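Glasses steaming up under a face mask, any fix that lasts a whole shift?

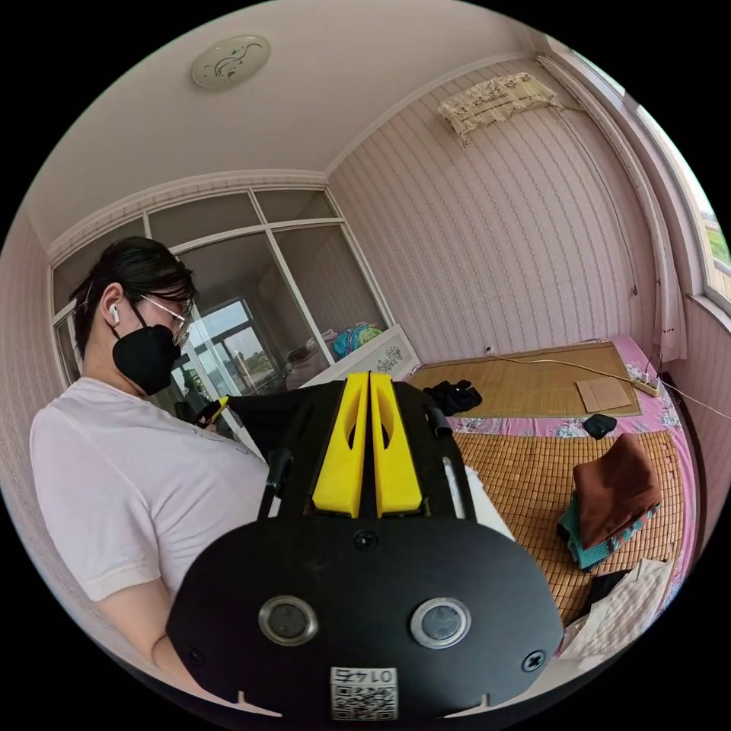 Started at Prindwood in the packing hall, masks on the whole time because of the dust. I wear glasses for distance and reading both, so cant just take them off. They fog up every time I breathe out, worse when I come in from the yard. Been through the anti-fog wipes from the chemist, fine for up to 3 hours then back to square one. My setup is the same as in the photo, black mask over nose and mouth and thin-framed glasses, hair back off the face, so it isn't a fringe getting in the way. Contacts are out, tried them twice and my eyes were red for days. Is it the mask, the glasses or me? Don't mind spending a bit but not on another spray that does nothing. Also the loops make my ears sore by dinner time, if anyone has a cure for that too.

brandau_lane
January 2023

Domenica Stöckli

It's the mask, mostly. Warm breath goes up the gap beside your nose and hits cold lenses. Close the gap and you're most of the way there.

Has yours got a wire in the top? Plenty of the cloth ones haven't. If not, get some that have, or sew a bit in yourself, a freezer bag tie does it. Pinch it down hard over the bridge, then press along the cheeks as well. People do the nose and forget the cheeks. Then sit your glasses on top of the mask edge, not under it. Heavy frames hold the cloth down nicely, thin ones less so, so you may want a strip of skin tape along the top. Proper skin tape from the chemist, don't use parcel tape, my brother did and lost some face.

Washing up liquid on the lenses works too. Tiny drop, rub both sides, let it dry, buff with a soft cloth. Check with your optician first if you've got a coating on them. I do mine before I leave the house and again at lunch.

For the ears, sew 2 buttons on a hairband or cap and hook the loops over those. Cheap as anything and you can wash it with teh rest.

pat_in_the_shed

shaving foam. works on the bathroom mirror so why not

Yurani Zapata

Wouldn't do the shaving foam, took the coating off one of my lenses and the new pair cost me plenty. Agree about the wire though.

Other thing, if it's a dusty job ask work what the mask is rated for. A cloth one might not be doing much for you anyway. We had Sterex ones at my last place, the stiff sort with foam across the nose, box of 200 in the stores and you just helped yourself. Hardly any fogging. Ugly but who cares. They should be supplying them, you shouldnt be buying your own. Ask your supervisor, and if they umm and ahh ask again in writing.

Coming in from the cold, give it a minute inside the door before you start. Glasses need to warm up, no mask will sort that bit.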